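Chapter 9
What a Price Tag Leaves Out

Shoppers are told every week that something is a bargain. This chapter asks you to doubt it, at least until you have done some arithmetic.

Take the Mudley washing machine. The store sign says it was $1,605 and is now $1,069. Most people look at the gap and feel they have been handed $536. But who paid $1,605? Lerato Hlongwane kept a notebook of appliance prices in the town of Clalley, and she never once found the Mudley at its "regular" price. A discount from a price that no customer pays is a decoration on the sign.

Economists call the first number an anchor. Once you have seen it, the second looks small, whatever the machine is worth to you. Textbooks sometimes go on to claim that anchors fool everyone, every time. The evidence is weaker than that. People who buy a product often seem harder to fool, and some of the classroom studies used students who had no reason to care about the answer.

Sellers have a reply, and you should hear it. Lawal Edet, who managed the Shehu department store for 19 years, argued that a list price tells buyers what class of goods they are looking at. There may be something in this. It would be more convincing if the list price did not tend to go up in June, a week before the summer sale.

A second common claim is that prices simply follow costs: materials, wages, rent, and the equipment on the factory floor.
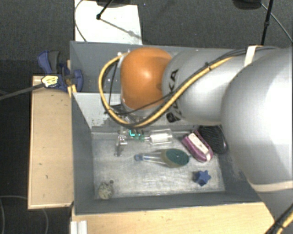 9.1 Do Costs Set Prices?

Ask a business owner why a price went up and you will usually hear about costs. Ask why it did not come down when costs fell, and the answer gets longer. We begin with the Gukora bakery, which raised the price of a loaf when flour became expensive and kept it there after flour got cheap again.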